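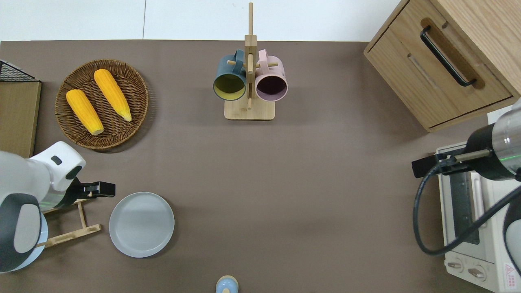
How to Raise a Complaint About Your Seasonal Lodging

By Guido Colombo
Last updated 12/23/18

I spent a good many seasons living in shared lodging, first out at Onona and later in the big block at Bromach, and I have slept in some fine rooms and some truly awful ones. These days I help out at the Jurken advice desk, where people come in with the same worries I used to have. The showers are cold, the meals come late, there's no soap or bedding, and they don't know who to tell. If that sounds like you, pull up a chair and we'll go through it together, one step at a time.

Before you start

Dig out whatever you signed when you arrived. For most people that's a lodging sheet, sometimes stapled to the back of the work contract (mine was folded so small I thought it was a receipt!). It should list what the lodging provides: meals, bedding, soap, towels, laundry and so on. If you never got one, ask at the office for a copy and jot down the day you asked.

Step 1. Write down what's wrong

Keep it plain. Write what is missing or broken, when it began, and which rooms it affects. "No hot water on the second floor since Monday" will get you a lot further than "the place is a disgrace," even if the place is a disgrace and you'd dearly love to say so. Keep adding to your notes as the days go by. A cheap school notebook is fine for this, and so is the back of a calendar.

Step 2. Talk to the people you live with

Go down the hall and ask whether the others have the same trouble. Some will want to sign and some won't, and please don't lean on the ones who won't. Folks have their own reasons, and you'll still be sharing a kitchen with them in the morning. If several languages are spoken in your building, find a person in each group who can read the letter out loud before anyone puts a name to it.

Step 3. Speak to the lodging manager

I know, I know, you've probably mentioned it already. Do it again, and this time bring your notes along and leave a copy behind. Ask when the problem will be fixed, and write down the answer while you're still standing there. A good half of the cases I see get settled right at this point, often over something as simple as an order of blankets that went to the wrong building.

Step 4. Send the written complaint

Wait 5 working days. If nothing has changed, fill in Form 2630, which you can pick up at our desk or at the Kan town office. Page 2 is where you describe the problem, and your notes from the first step can be copied in nearly word for word. Attach the lodging sheet and the list of signatures if you have one. Make a copy of the whole bundle before you hand it over, and ask for a stamped receipt.

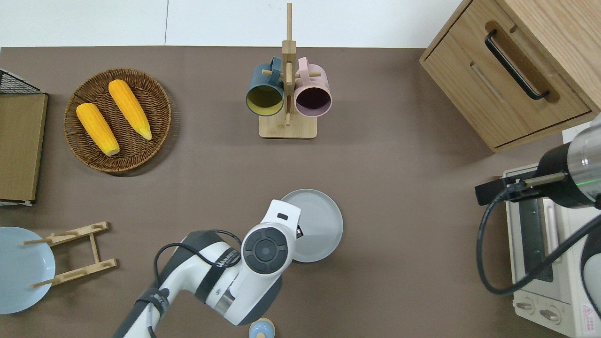
Can I complain if my contract has already ended?
You can, as long as the form reaches the Kan office within 6 weeks of the day you moved out. Put your new mailing address in the box at the top so the reply can find you.

Step 5. Get ready for the visit

The office may send an inspector around. Try to be there, or ask a roommate to be there for you, and have your notebook handy. Show the inspector each problem on your list in order and leave the rest of your grumbles for another day. If you'd like an interpreter, ask for one when the visit is being arranged, which is much easier than finding one that same morning. We had a terrible scramble over that last June and I'd like to spare you the same.

Step 6. Read the reply carefully

You'll get a letter saying what the lodging has to put right and by what date. Pin a copy up in the hall so everyone can see it. When the date comes, check each item yourself, and if something is still missing, bring the letter and your receipt back to the Jurken desk. We'll help you write the follow-up, and the kettle is usually on.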